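# The Six-Minute Final

I should say first that I was never any good at judo. I was all right! I won a regional bronze at Seltden when I was fourteen because two girls had the flu, and I've dined out on it since. 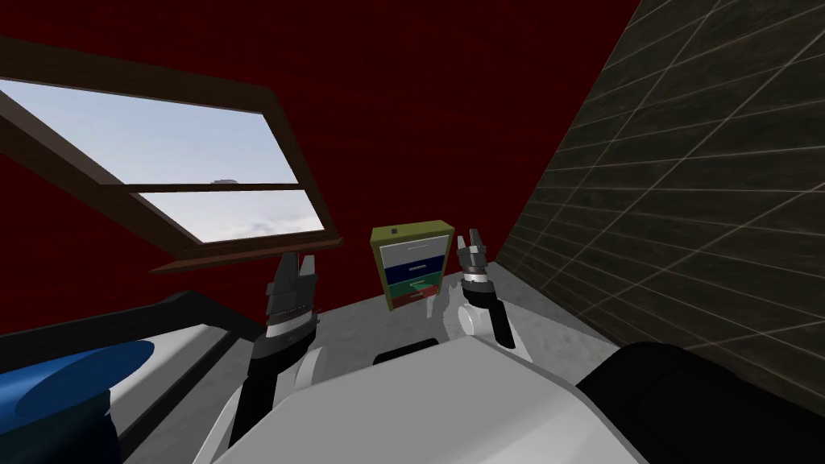 ## Morning

So. The Nistmont Open, August, and my sister was down to fight in the under 57s. I was there to carry the bag. I'm a very good bag carrier (snacks on top, spare belt at the side, tape in the little pocket where you can get at it with one hand) and I take it seriously.

We'd driven up from Willgate in the dark with the windows down, the car's heater having got stuck on full some time in July. She didn't talk. She never talks before a weigh-in, she just chews ice cubes out of a flask and stares at lorries. I talked enough for both of us. I did the whole of the draw for her, who was on which side, who'd changed clubs, who had a dodgy knee and was pretending not to.

"Who've I got first?" she said, when we were nearly there. It was the only thing she'd said since the services.

"The one from Seol."

She went back to her ice.

Now, the one from Seol had beaten her twice. The first time was fair enough. The second time was a penalty in golden score that I still don't agree with, and I've watched it back more often than is good for a person. She had number 2186 pinned on her back that day and I used to see it in my sleep.

## Mat two

They called them at twenty past 10. I had the bag on my knees and was eating her banana without noticing.

I'd love to tell you it was beautiful. It was mostly sleeves. They grabbed, they lost it, they grabbed again, and the referee kept stopping them to sort their jackets out. Four minutes went by like that and nothing on the board but a penalty each. Our coach had gone the colour of porridge.

Then golden score. Again! I stood up, and a man behind asked me to sit down, and I did, and then I stood up again.

A minute in, my sister tried the drop shoulder throw she'd been told all summer to leave alone. Too slow, too low, everybody said so, me included. She got halfway under and stuck there. The other girl leaned all her weight over the top, ready to flatten her, and I thought well, that's it, 6 hours in the car there and back and I've eaten the banana.

Two minutes in, she did it again.

Same throw, same side. Only this time she waited on her knees, just a breath, and the other girl leaned a bit further than she had before. Over she went. It made a noise like somebody dropping a mattress down the stairs.

I'd like to say I cheered. I burst into tears and hit the man behind with the bag.

## After

She lost the next one in 12 seconds. Foot sweep, flat on her back, thank you and goodnight. She came off the mat grinning like a lunatic and didn't stop until Willgate.

"Where's my banana?" she said.

I told her they'd run out at the shop. She looked at me, and then she had a look in the bag, where the skin was, on top.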